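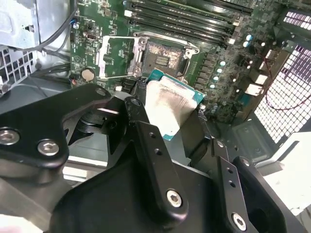
Workshop > Tips > Computers > Swapping a processor

Search tips Go

Taking out an old processor and putting one in

Most desktop towers with pins in the socket come apart the same way. Set aside an evening for your first one.

Before you start
Shut down, pull the power cord and hold the power button for a few seconds. Lay the case on its side with the board facing up. Touch bare metal on the chassis before you touch anything else, and again if you walk away and come back.

Run the machine for ten minutes before you shut it down. Warm paste lets go of the cooler more easily. If the cooler still sticks, twist it a little each way. Don't pull straight up.

The chip
Push the lever down and out from under its hook, raise it all the way, then swing the load plate open. Hold the processor by its edges and lift it straight up. Put it in a plastic tray, never loose in a drawer.

Old paste
Wipe the metal top with a coffee filter and 99 percent rubbing alcohol until it comes away clean. Paste in the socket is harder. Don't wipe across the pins – a cloth snags and bends them. Use a very soft brush, a drop of alcohol and good light, and let it dry fully. I spent 48 minutes on one socket and would do it again before buying a board.
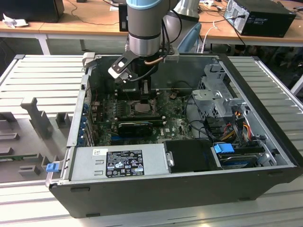 Case on its side, panel off, cables still in place.

Loose cables
Move drive cables out of the way before the cooler goes back on. A twist tie to the drive cage will do. Leave the graphics card in unless it blocks your hand.

Going back together
Match the small triangle on the chip to the one on the socket and let the chip drop in under its own weight. Close the plate, lower the lever, then put a pea of new paste in the middle.

Kanako Shimada, June 2023

Contact | © Grønli Workshop Pages | Back to top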